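Gripper, part seven: the simulated hand camera

Posted August 12, 2018

The fingers for the small arm are done in the model, and this week I got the simulator to draw them from the hand camera. I had been putting that off since January. The real fingers are still on the printer bed at the Skuvingate workshop, or one of them is. The other one lifted at a corner and I threw it out.

For anyone who hasn't read the earlier posts, the arm is a secondhand Pendex that I bought without a gripper. It sits on the end of my bench at home and I use the shared shop for printing and anything that makes noise. The goal is still the same: pick small parts out of a tray and put them in the right bin without me standing there.

I started the model from the wrong end. I drew the tray, the bins, the bench and a lamp, and then tried to fit the gripper into all that. Every time something looked off I couldn't tell if it was the hand, the camera or the bench. Veikko Halonen looked at my file one evening and told me to delete everything except the hand. I saved a copy first and then did what he said.

With only the gripper left, the hand camera view takes no time to draw and there is very little in it to get wrong. The background is set to a dark gray close to black. I left the fingers plain. They have no screw heads and no pads yet, just flat faces, and the gripper is open. 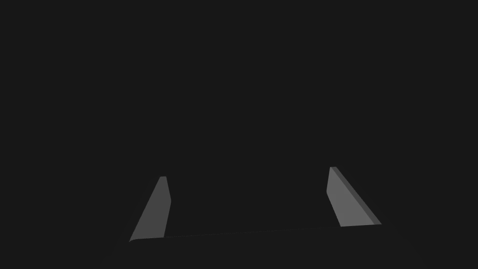
Render: Abundio Salinas, Cirndale simulator

Abundio made that one on his machine because mine was busy with a print slicing job. Same model file, same camera settings.

The first thing I checked was the lean. The fingers tilt toward each other at the tips and spread at the base, which is what I drew. I wanted the tips to meet before the rest of the finger does, so that a thin washer gets pinched at the end and doesn't slide down.

The second thing was the camera mount. The line along the front of the base is hard to make out, but it climbs from left to right, and the right fingertip is a little higher than the left one. So the camera in the model is rolled compared to the hand. I went back to the mount file and found the rotation entered there, copied from an old bracket that I no longer use. I have left it in for now. The new bracket isn't glued yet, and I would like to measure the real angle before I type in another number.

Other changes since the last post:

The finger length is now 95 mm. It was 100 mm, and the longer version touched the tray wall when the wrist turned.

The base has 2 mounting holes per finger. Annick Perrin lent me the drill jig, and I need to give it back.

The joint limits are in the model. Before, I could drive the fingers straight through each other and the simulator would let me.

I lost an evening to units. The finger file was exported in millimeters and the base in meters, so the first time I loaded them together I had a base I couldn't find. Zooming in a long way got me there. If your parts vanish on import, check that first.

Els Verbruggen asked in the comments why I bother with a simulator for a gripper this simple. Mostly it's the control code. I write in short stretches after work, and I don't want to power up the arm at eleven at night with people asleep in the next room. In the model I can run the open and close routine as often as I like and read the log afterward. It won't tell me how the printed plastic flexes or how much the washers stick, and I'm not trying to model either of those.

She also asked about the motor. It's the Lappalainen one from part four, with the gear I had to file down. I haven't opened it up again. It runs, and it's a bit loud.

The printing is the slow part. I've moved the fingers so they lie on their broad side, with a wider brim, and turned the fan down for the first layers. Niilo Heinonen has the printer booked for most of the coming week, so I'll get my slot after him. If both fingers come out flat I'll bolt them on, mount the camera and measure the roll with a straightedge against the base.

Next I add the tray back into the model, alone. The bins can wait until the hand closes on a washer in the tray and lets go of it again. I'll put the finger file up with the next post, once I've fixed the hole spacing on the left one.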